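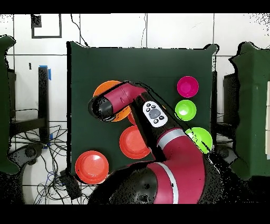 Claline adds nesting picnic range in bright colors

January - By Naledi Fourie, Claline press desk

SKORNDALE - Housewares company Claline will begin selling a new range of plastic plates, bowls and cups next month, the company said.

The range is called Tundov. It is meant for picnics, children's parties and small kitchens where shelf space is short. Colors include lime green, orange, blue and magenta, and pieces are sold singly or in sets.

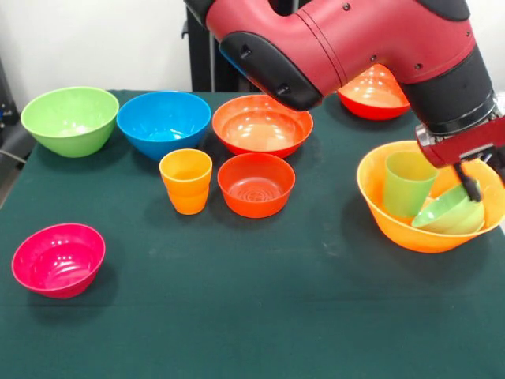
Bowls and cups from the Tundov range on a green cloth. A light green cup and a small bowl sit inside the large orange bowl.

"People told us they wanted one big bowl that everything else could go into," said Karabo Gumede, product manager at Claline. "You pack it at home, carry it out, and use the big one for salad."

The small bowls stack inside each other, and so do the cups. Buyers can mix colors as they like - no set is limited to a single shade.
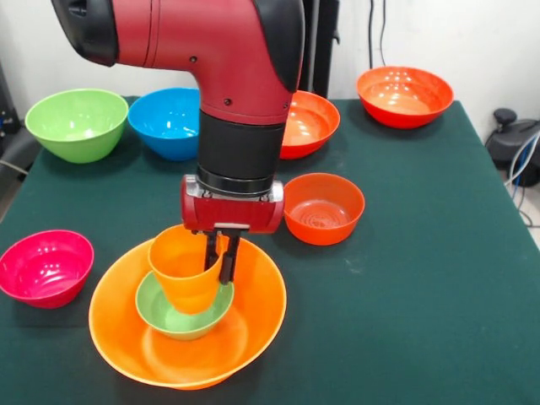 The large orange bowl with a small light green bowl inside and a yellow-orange cup above it.

Two starter sets will be offered, one with bowls only and one with bowls and cups. Each serves four people. Plates are sold separately.

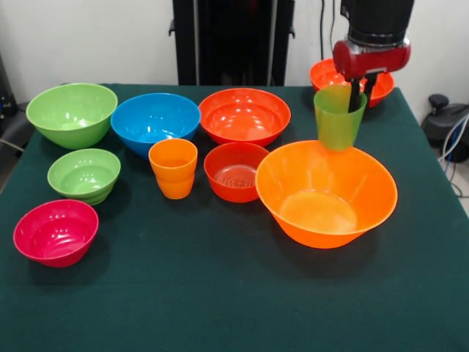
Stores in Skorndale will carry the range first, followed by the Baloyi chain. Replacement pieces can be ordered by color from Claline customer service.

Contact: Gert Mokoena, Claline press desk
Copyright Claline. All rights reserved.
Back to top

Recent releases
Claline moves Skorndale warehouse
Lunch box lids now sold separately
Baloyi stores to stock Claline pitchers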